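Luretti Cabinets – Care and Placement FAQ 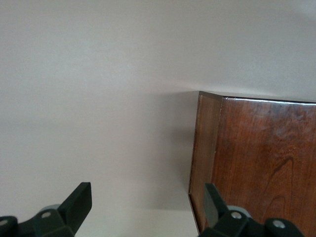 Reddish-brown wood cabinet against a pale wall.

Which cabinets does this page cover?
All wood cabinets sold through the Madesside showroom, including the Andreadis line. For painted pieces, see the care sheet that came with your order.

Is a dark streak in the grain a defect?
No. Dark, wavy figure is part of the wood and varies from one panel to the next. We do not replace doors or panels for grain or color differences.

Why are some areas more orange than others?
Light changes how a glossy finish looks, and the wood itself varies too. Look at the cabinet at a different time of day before contacting us about color.

How do I fix a small nick?
Use the touch-up pen in the closest shade. Dab it on, wait 3 minutes, and wipe off the extra with a soft cloth. Nicks near an edge may need a second coat. Replacement pens are part no. 484.

What should I clean it with?
A soft cloth, slightly damp, then a dry one. Wipe with the grain. No ammonia, bleach or scouring pads.

Can it stand right against the wall?
Yes, but leave a small gap if the wall is freshly painted or if it is an outside wall. Keep the cabinet away from heaters and vents.

Do I have to anchor it?
Tall cabinets must be anchored. Use kit 118 – screws for wood studs are included, drywall anchors are not.

Do you pick up old furniture?
Only within the Cernness delivery area, and it has to be booked with your order.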